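How I teach a chopstick-sorting task by hand

2 comments · 40 shares

I've been recording demos for the Toft project all month, and chopsticks are easily the fiddliest thing I've tried (spoons were a holiday!). So – a few notes for anyone starting out.

Set up on an ordinary kitchen table with the utensil holder near one edge. Take a gripper in each hand and practise for ten minutes before you record a thing. Your wrists need to forget they're wrists. 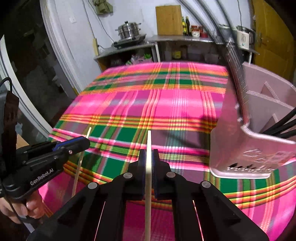
Go slower than feels natural. Close the fingers gently, pause for a beat, then lift. I used to rush the closing bit and my first 100 takes were mostly rubbish because of it. Keep both hands in view too, even when one is only waiting its turn.

Next, mix things up. Change the angles, let a few sticks cross, swap wood for metal. If every demo starts the same way, the robot only learns that one start.
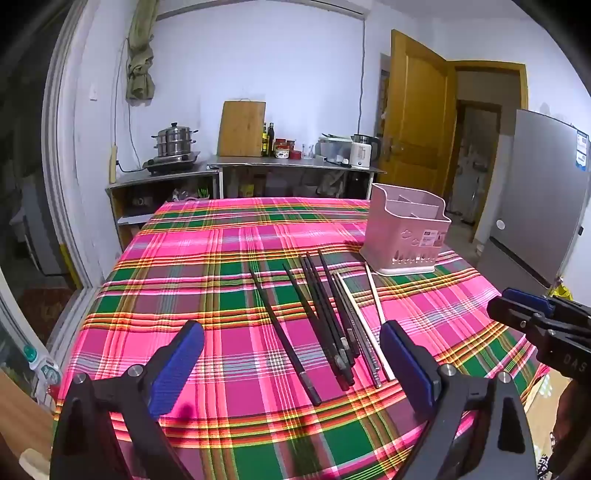

I aim for over 119 clean takes before training – fumbles go in a separate folder, as a good recovery can be worth keeping. Label them the same evening or you'll forget which was which.

Share this · 2 comments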